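Potting Corner Project -- Report, Part 2
Bilach design course, group 3

Our task was to set up a small work corner where a plant, a few tools and storage could share one tabletop. We picked leaf wallpaper for the walls and a dark marble look for the table. 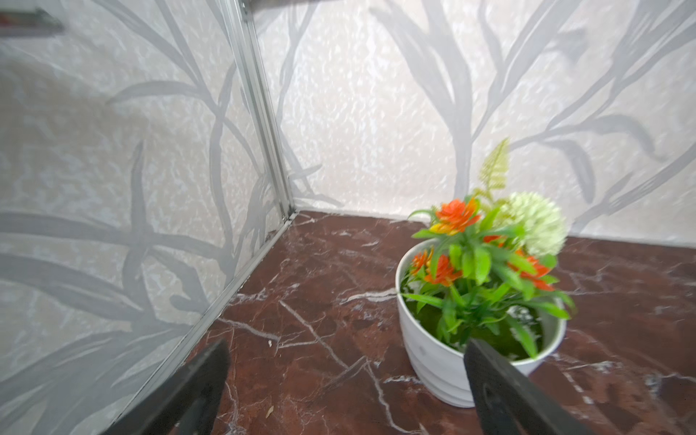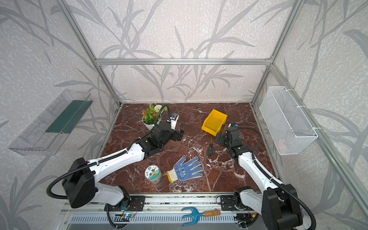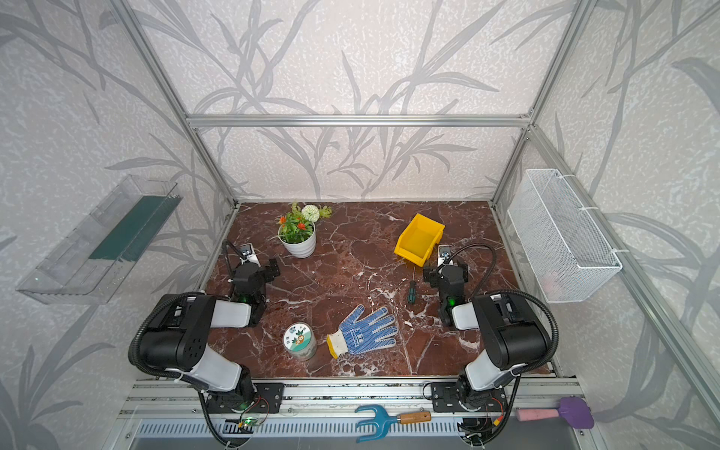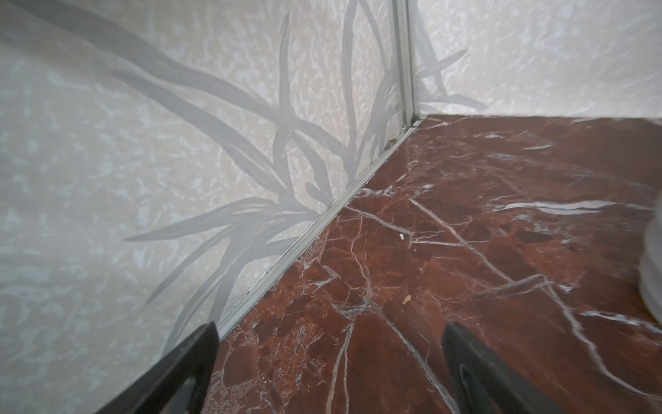 Report by the student editor, group 3, Sutthorpe workshop
March 16, 2019

Layout first. Plant goes back left, yellow bin back right, tipped so the open side is easy to reach. Glove and screwdriver stay out on the table. The clear jar with the white lid (cartoon figures on it) came from the Caden box and we had no real plan for it. Looks OK next to the glove.

Plant is artificial. Orange flowers, green moss in the pot. We wanted a live one but the corner gets no sun, so that was a short discusion. White pot was a good choice -- shows up well on the dark red-brown.

Wallpaper took the longest. Gray leaves and grass blades on a pale ground, and the pattern has to carry on past the corner. We used the Paulík method from the December handout, cut long, trim after. Metal strip covers the join. Budget was 200, we kept to it.

Problems: dust. Dark specks along the seam where the floor trim meets the marble, hard to get a cloth in there. Needs a soft brush.

Walls are used too -- clear shelf on the left, white mesh basket on the right. Basket was meant for gloves but they are still on the tabel most days.

Still to do: label the bin, find a lid for it, return spare paper to room 703. Next check in 10 days.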